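How to Plan a Hut-to-Hut Hike with One Base Apartment

Most people who walk a hut route in the Alps carry everything for the whole trip. We did that for years. The last few summers we've rented a small apartment at the bottom of the valley for the full stay, left most of our things there and gone up with light packs for a few nights at a time. It costs more than huts alone, but you get a kitchen, a washing machine and a dry place to sit if the weather turns.

Step 1: Pick the valley before the route

Look for a village with a bus that runs early and late. We used Riedl, where the first bus up to the trailhead leaves at 6:40 in the morning and the last one down is at 7:15 in the evening. The timetable changes at the end of August, so check the dates at the bottom of the page.

Step 2: Book the huts first

Apartments are easier to find than bunks. The Clutia hut has 40 beds and fills up for most of the summer by early spring. Write down the cancellation terms for each hut. Some want a phone call by noon the day before, even if you paid a deposit online.

Step 3: Choose the apartment

Now match the apartment to your hut dates. You will be paying for nights when you aren't sleeping there, so keep it small. A studio was fine for two of us at 109 euros a night. Filter for a place within walking distance of the bus stop, then read the kitchen list carefully. "Kitchenette" can mean anything from a full stove to a kettle and a sink. If you plan to come down late and eat right away, look for a microwave and a freezer compartment.
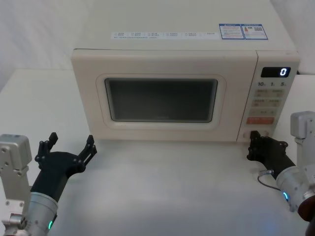 Text by Kilian Hofstetter
Filed under: Alps, Trip planning, Walking

Ask the host three things before you pay: whether you can leave bags inside while you're away, what time you have to be out on the last day, and where wet boots go. Our building had a boot room in the basement with its own key – we didn't find out until the second night.

Step 4: Shop on the first afternoon

Village stores close early, and many shut over lunch. Buy trail food for the first loop plus one supper for the night you come down. Rice and soup keep well, and so does bread if you freeze half the loaf.

Step 5: Split your gear

Put everything on the bed and make two piles. The hut pile should have a sleeping bag liner, one change of clothes, rain gear, a headlamp, cash and your hut reservations on paper. My pack for three nights came to 18 pounds with water. The rest stays in the apartment.

Step 6: Walk the loop in the right direction

From Riedl we went up to Clutia on day one, crossed to the Zemetti hut on day two and came down by the forest road. Wendelin Aebischer, who walked it with me, prefers it the other way. That puts the last 400 meters of climbing in the afternoon sun, so I'd keep to our order unless the forecast is cool.

Step 7: Leave a rest day

Plan one full day in the apartment between loops. Wash clothes in the morning so they have time to dry, and call the next hut to confirm.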